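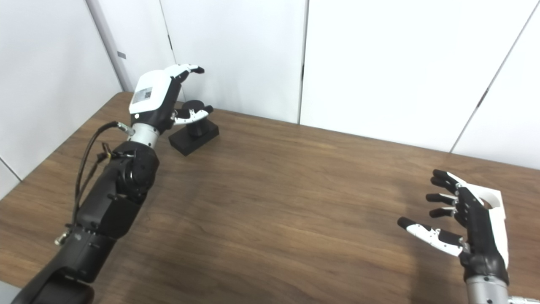
Ticket 723 – left hand stops short on the close, no error thrown

Status: open, waiting on parts
Site: Presville bench
Opened by: me, in May

What's going on

Okay so this is the one I was grumbling about at lunch. The left hand comes down over the black block with the cylinder on top, gets the thumb lined up right by the cylinder, starts the close, and then just quits. Fingers stay half curled. The arm thinks everything is fine, the log says "grasp complete," and the next move starts with nothing in the hand! No fault light, no stop, nothing. The right hand runs the same close and has been good all along.

I ran it 32 times before lunch and it stalled on 6 of them. I couldn't find a pattern. Twice it happened back to back, then it behaved for ages, and of course it behaved the whole time Wahyudi Liew was standing next to me.

What I tried

1. Restarted the hand controller. Five clean runs, then it stalled again.

2. Redid the zero position on all the left fingers. The thumb was off by a hair, so I fixed that, and it made no difference to the stall.

3. Swapped the Gustetti grasp profile for the plain one. Still stalls, but a little later in the close (I think, I was eyeballing it).

4. Moved the block a bit closer to the middle of the table so the arm doesn't have to reach so far. This is where it got interesting, because I couldn't get it to stall at all. Put the block back near the wall panels and it stalled on the third try.

5. Powered down, hit the e-stop, and checked the cables along the left arm by hand. With the arm folded in they feel fine. With the arm stretched out to the far pickup spot, the hand cable gets tight near the wrist, and if I wiggle it at the last clip the connection drops out on the meter. Wahyudi tried it too and got the same thing.

So my money is on the cable. Why the software calls a dropout "grasp complete" is a separate headache – I opened a second ticket with Krishnan for that and linked it to this one. I'd really like that fixed even if the new cable cures the stall, since a hand that lies about holding something is the part that worries me.

For now

Please don't run the far pickup spot with the left hand. The near spot is okay at slow speed with somebody on the e-stop. I taped a note to the controller.

Replacement cable is ordered from Brutenari, and I asked for the longer one so we can leave some slack at the wrist. When it's in I'll rerun the same 32 at the far spot and post the log here.

Update, 4:40 pm: Brutenari wrote back, the longer cable is back-ordered. Wahyudi is looking for a spare in the cabinet.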